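Grolen 330 precision screwdriver set, two months in

I bought the Grolen set to replace a mixed drawer of drivers with rounded tips. It has a magnetic handle, a short extension and a folding case. I use it for office PCs and the odd laptop.

The bits fit well and the Phillips heads haven't worn. The handle is slim, so stubborn case screws take some effort – I still reach for a bigger driver there.

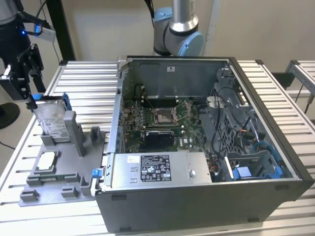
Liv Haugland

The extension is the part I use most. It gets down beside a heatsink without the handle knocking anything, and the magnet holds a screw firmly enough to lower it in one-handed.

The case is the weak point. The hinge is thin and 2 of the smaller bits drop out if you open it upside down. Spares are sold separately, in packs of 5.

Score: 4 out of 5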